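Are 1,000 thread count sheets worth it?

skedfan4
3 September 2019
Skedix has their 1,000 thread count set marked down and my wife wants it for the guest room. I've got my doubts. Anybody own these?

Gwendolyn Esposito
We had them. They slept hot and pilled by November. I don't believe the number on the package. Mills count every twisted strand to get there.
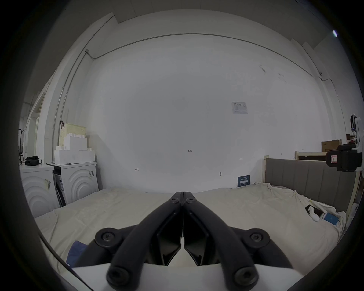 A plain cotton percale at a much lower count has outlasted two fancy sets at our house, and I wash it every week.

didance_dan
Disagree. My Skinner set is 914 and it's the softest thing I own. You get what you pay for.

Gwendolyn Esposito
914? Who counted? How long have you had them?

didance_dan
Four months. No pilling.

Gwendolyn Esposito
Get back to me after a year of laundry.

skedfan4
So what would you buy, 500?

Gwendolyn Esposito
I'd ignore the count and look for long staple cotton, and keep the receipt.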